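"Write the Boring Rule First": A Talk With Farzana Jadoon

I had planned to spend twenty minutes on the phone with Farzana Jadoon and we went for most of an afternoon. She writes rules for robot arms. More exactly, she keeps the practice guide that the engineers at Stindska use when they test arms meant to share a room with people, first in simulation and then on a real floor. The guide goes by the name Brimier, after the street where the first office was (she says the street was prettier than the office), and it's now in its seventh edition, with 547 numbered rules in it.

I'd read maybe a third of them before I called. I told her so, and she laughed.

"That's more than most! I'd much prefer you read a third and used them. I have met people who've read the whole thing and still leave the speed limit at whatever it was the last time somebody touched it."

So we started with speed limits, because she clearly wanted to. Her view is that a speed limit for an arm should be written down before there's any task at all. Before the mug, before the table, before anyone has decided what the arm is supposed to do that day. I asked why the order mattered so much.

"Once you've got a task you've got a deadline, and then every number gets argued over by somebody who wants the demo to look snappy. Write the boring rule first. Then when the exciting part shows up, the boring rule is already sitting there and you'd have to go and change it on purpose, with your name next to it."

The "name next to it" part is a real thing in the guide, by the way. Rule 20 says any change to a limit gets a name, a reason and an end date. I wondered aloud if people filled in the reason properly.

"Oh, you get 'testing.' You get so much 'testing.' I send those back. Testing what? If you can't tell me what you're testing then I don't know when you're done, and if I don't know when you're done, the limit stays up forever."

Her background is in restaurant kitchens, of all places. She cooked for years, then went back to school for mechanical engineering, and she says the kitchen taught her more about shared space than any course did. You say "behind" when you walk behind someone. You say "hot" when you're carrying something hot. She'd love for arms to have manners like that, and a fair bit of Brimier is her trying to get there, with rules about lights and sounds before a motion starts and about never moving through the space where a person's face would be if they were seated.

That last one got us onto dining rooms. Most of the household tests she looks over are set at a table, and I'd always figured that was the easy case, compared with a factory full of heavy parts. She disagreed right away.

"A factory cell is a lovely place to write rules for. There's a fence, there's a gate, the gate has a switch on it. Everyone in there has had the training. A dining table has chairs! Chairs are people who haven't arrived yet. When I look at a layout I look at the chairs before I look at the arm."
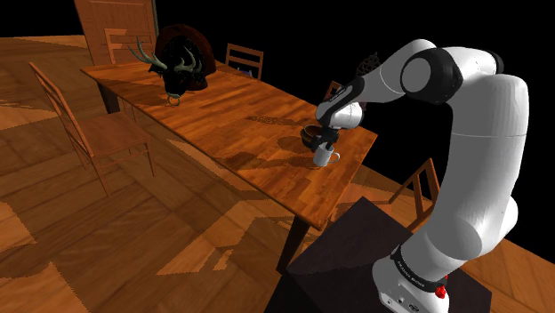

A simulated tabletop test, with a Franka Emika arm lowered to a mug beside a bowl.

I asked her to tell me what she'd go after in a layout like that one, a wooden table with an arm on a pedestal at the near end and five chairs around it. She didn't need any time to think.

"The chair at the near end, on the arm's side. Every time. Part of it is behind the pedestal, so if I'm sitting there I'm right next to the lower links, and those are the thick ones. People stare at the gripper because that's where the action is, but the gripper is out over the table. I'd want to know how far the elbow swings on the way back, and I'd want that checked with a seated figure in the chair, because an empty chair tells you very little."

Brimier has a whole section on seated figures. The short version is that for every seat the arm could reach, you run the task with someone in it, you run it with someone getting up out of it, and you run it with the chair pushed back from the table. The pushed-back chair is the one people skip. She'd like them to stop skipping it.

Then there was the mug. I had assumed a mug was about as harmless as an object could be, and I got a small lecture (a friendly one).

"So what's in it? In a simulation there's often nothing in it, as far as the physics goes. It's a shape with a weight. And that's fine for learning where to put the fingers. But then somebody takes those same motions over to the real arm, and the first thing a real person does is put coffee in the mug. My rule is that any open container gets treated as full of hot liquid until you've proved otherwise. That changes how fast you lift, how much you tilt, and where you're allowed to carry it. You don't carry it over a lap. You don't carry it over a chair seat either, for the same reason."

I said that sounded strict for a computer model where nobody can get burned.

"Sure, it's strict! But the habits get made in there. If you let the arm learn a shortcut over the chairs ten thousand times, you can't be surprised when it likes that shortcut."

She had an opinion on the bowl as well. When two things stand close together, the guide wants the clearance written into the test before you run it: how near the fingers may come to the thing you aren't picking up, and what happens if they touch it. Does the arm stop? Does it back off? Is a light bump allowed? All three can be right answers for different jobs, she says, but you have to choose one and put it on paper. What drives her up the wall is a test marked as a pass where the second object ended up somewhere else and no one thought that was worth a line in the report.

"If you grabbed the mug and shoved the bowl, you did two things. Report two things."

I wanted to know about stop buttons, since that's the piece of robot safety everyone has heard of. She sighed, I think fondly. The guide separates stops that cut power from stops that hold the arm in place, and it's fussy about which is used when there's something in the fingers. A held arm keeps its grip. An arm that lets go might drop a full cup on somebody. Neither is always better, and she doesn't trust any rule that claims one is.

Her firmest advice was about where the button lives. It should be reachable from every spot where a person might be standing or sitting during the test, and no one should have to reach past the arm to get to it. She told me about a visit she made to a lab called Talpur, years ago, where the stop was a perfectly good one, tested every morning, and mounted on the wall on the far side of the arm's reach.

"I asked the guy to show me how he'd press it. He started walking, and then he slowed down, and then he looked at me. I didn't have to say anything. They moved it before lunch."

The big argument in her world right now seems to be how much simulation should count for. Some groups want to log thousands of virtual runs and treat that as most of the safety case. Gretusach, a smaller outfit she advises on the side, sent her a report last May with 577 simulated runs in it and asked her which real tests they could drop.

"I told them none, and they were very nice about it, but you could hear the spreadsheet crying."

So what is simulation good for, in her book? Finding out what to be afraid of, mainly. You can put the chairs in silly places. You can move the table to the very limit of the arm's reach and see which joint gets into trouble. You can try the bad ideas there and not on a person. Of those 577 runs, she says, the useful ones were the nearly 20 where something went wrong, and she asked Gretusach to rebuild each of those on the real floor at a crawl. She'd sooner have a short list of ugly runs with notes than a long list of clean ones.

She also wants people to write down everything the simulation leaves out. Brimier calls this the missing list and it goes on the first page of any report. Floor bounce, sleeves, steam, glare, a tablecloth, a dog. If the virtual room has no walls, put "walls" on the list, because in a real room somebody can get squeezed between an arm and a wall and in a room without any you will never find that out. I liked this idea so much that I made one for my own kitchen after we hung up (mine starts with "cat").

Toward the end I asked what a small team should do if they can't face 547 rules. I was mostly asking for myself, I admit it. She said to start with these and come back for the others:

Set the speed limit before the task.
Check every seat with a person-sized figure in it, and again with the chair pushed back.
Treat open containers as full and hot.
Decide what counts as a bump, and report it when it happens.
Walk to the stop button from each place a person could be.
Put the missing list on page one.

"And date your layout drawings," she added, after I'd thought we were done. "Please. I have three drawings of one table on my desk and I don't know which is the real one."

The eighth edition is in the works. She's hoping to make it shorter, and she has been hoping that since the fourth. There's a new chapter coming on handing things directly to people, which she says is the hardest one she's written, mostly because people don't agree on when they've got hold of something. She's been practicing with her neighbor and a bag of lemons, and she says the lemons have taken a beating.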